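How to hang a power strip on the wall without drilling

There are two kinds of power strip in this world: the ones on the floor, collecting fluff, and the ones on the table, collecting coffee. Getting mine up on the wall took less than 30 minutes, most of it spent looking for a cloth.

You will need:
A power strip with a hanging loop at the top
A stick-on hook, the sort with a flat backing plate
A mild cleaner and a cloth
A pencil

1. Unplug everything, including the strip itself. I know. Do it anyway.

2. Check what the hook can hold. The packet should give a weight, and you want plenty to spare, as pulling out a stiff plug adds a good deal more than the strip does by hanging there.

3. Pick your height. Hold the strip against the wall above the table and let the cable drop. It should reach its socket with some slack. I went for 19 cm of clear wall under the strip, then moved it twice.

4. Clean the patch where the plate will go and let it dry. You needn't wash the rest of the wall, and I can vouch for how little one misses it.

5. Peel, press and hold for 30 seconds. Then leave the hook alone overnight, or as long as the packet says.

6. Hang the strip by its loop and give it a gentle tug before you trust it with anything.

The fish is optional – plain hooks are sold too, to serious people.
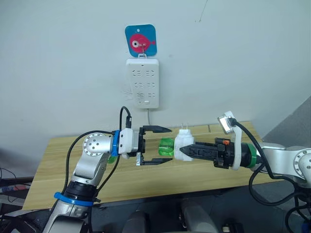
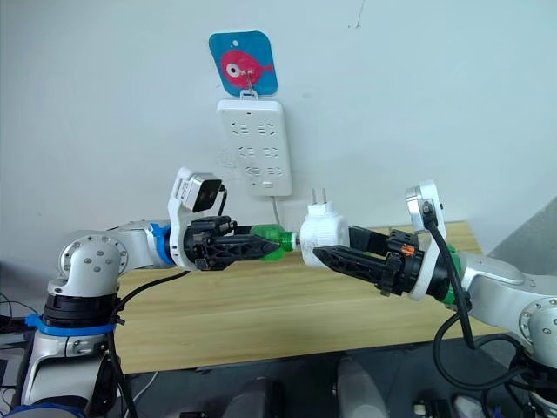
7. Plug things in one at a time, with one hand steadying the strip. Bulky adapters are the nuisance. They hog the socket next door, so try them in the bottom row first and keep the top for slim plugs.

8. Stay within the rating printed on the strip. Heaters and kettles belong in a proper wall socket, however tidy your new arrangement looks.

If the hook comes off, the paint is usually to blame. My first one, from Liretti, let go in August and took a flake of wall with it. Stick the replacement a little to one side, on sound paint, and don't reuse the old pad – it has made its feelings clear.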